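Gidness to Release Second Album, Announces 14-Date Tour

Aug 20, 2023

Colness Records announced today that the rock band Gidness will release its second studio album, Van den Broek, this fall. The record runs 14 songs and was produced by Tincuța Ursu, who also handled the band's debut.

The album was written over two winters and recorded live to tape, with overdubs limited to vocals and organ. The lead single, "Flako," is available now on all major streaming services.

"We wanted the songs to sound the way they do on stage," said singer and guitarist Cornel Coman. "Tincuța kept most of the first takes, including a few I argued against."
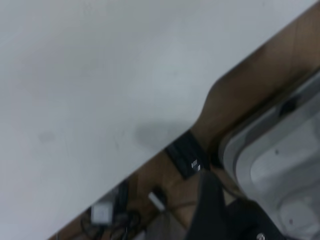
Tour and Ticket Information

Gidness will play 14 cities in support of the album, with a full string section joining the band for the final two shows. Tickets go on sale through the band's website at the end of August. Fan club members will receive a presale code by email.

A vinyl edition limited to 3313 numbered copies may be ordered directly from Colness Records. Press passes and interview requests should be sent to the label's media office.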